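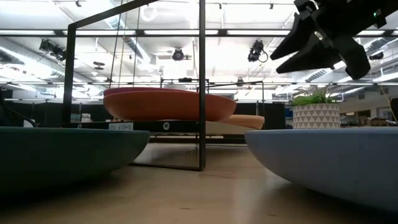

Étagère à vaisselle

L'étagère à vaisselle, appelée aussi support à assiettes ou, dans le commerce, rehausse de placard, est un petit meuble d'appoint destiné au rangement des assiettes, des plats et des bols. Elle se compose en général d'une structure métallique à montants fins, posée sur un plan de travail ou à l'intérieur d'un placard, et d'un ou de plusieurs plateaux. Elle se distingue de l'égouttoir, qui reçoit la vaisselle mouillée, et du vaisselier, meuble de grande taille posé au sol.

Terminologie

L'usage français n'est pas entièrement fixé. Les catalogues emploient « étagère » lorsque l'objet comporte une surface pleine, et « support » ou « chevalet » lorsqu'il s'agit d'un simple fil métallique plié qui maintient une pièce debout. Le terme « râtelier » désigne plus volontiers les modèles à encoches, où les assiettes sont rangées sur la tranche. Dans son inventaire du mobilier domestique, Régis Hoarau réunit ces formes sous l'appellation de « porte-vaisselle de table », que les fabricants n'ont guère reprise.

Description

La structure est le plus souvent en tube carré ou en fil d'acier, peinte en noir ou en blanc. Le tube carré convient aux modèles à plateau, qui reçoivent des piles ; le fil est réservé aux supports individuels, plus légers et faciles à déplacer. Le plateau peut être en bois, en métal ou en verre. Dans les cuisines collectives et les réserves, son chant reçoit parfois une étiquette imprimée portant un numéro, ce qui permet de faire correspondre chaque emplacement à une ligne d'inventaire.

Le catalogue de la maison Gestham comptait 357 références de porte-vaisselle, dont 12 en tube carré. La série Arari, éditée par Cordier, se limite à deux profondeurs et admet les plats ovales, que les modèles étroits laissent dépasser.

Principes de rangement

Les pièces plates s'empilent par diamètre décroissant, la plus grande en bas. Les plats ovales se superposent dans le même sens, faute de quoi la pile bascule sur son petit axe. Les pièces creuses sont rangées à part : un bol emboîté dans un autre de même forme frotte sur toute sa circonférence et l'émail se raye près du bord. Un intercalaire de feutre ou de papier est recommandé pour le grès et la faïence anciens.

La vaisselle de couleurs dépareillées pose une question particulière. Certains usagers rangent par teinte, d'autres par fonction. Hanane Shehata observe que le classement par teinte est rarement maintenu après quelques semaines, la taille des pièces finissant par s'imposer. Elle note toutefois qu'il rend service dans les lieux partagés, où chaque couleur peut correspondre à un usage. 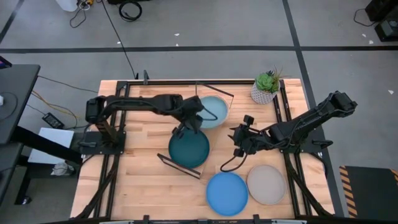

Assiettes de plusieurs couleurs et supports en fil noir sur une table en bois clair.

Mise en place et dépose

Avant de garnir une étagère, il est d'usage de dégager le plan de travail et d'y disposer les pièces séparément, afin de comparer les diamètres et de repérer les éclats. Les supports sont ensuite dressés, puis chargés en commençant par les pièces les plus lourdes. Un support en fil ne doit pas être placé au ras du bord de la table. Les objets décoratifs, tels que les petites plantes en pot, sont tenus à l'écart de la zone de manipulation – un coin de la table y suffit d'ordinaire.

La dépose suit l'ordre inverse. Les assiettes à bord relevé se saisissent par le marli, à deux mains lorsqu'elles sont grandes.

Entretien

Les structures peintes se nettoient à l'éponge humide et se sèchent aussitôt. Les soudures et les angles intérieurs du tube carré retiennent la poussière et appellent un passage au pinceau. Les plateaux en bois sont huilés une ou deux fois par an, en février par exemple, et laissés vides jusqu'à absorption complète.

Collections

Le fonds Wikmont, consacré aux arts de la table, conserve 1 042 pièces relatives au rangement de la vaisselle, parmi lesquelles des supports en fil, des râteliers muraux et des étagères démontables. Les plus fragiles ne sont communiquées que sur demande.

Voir aussi

Égouttoir
Vaisselier
Arts de la table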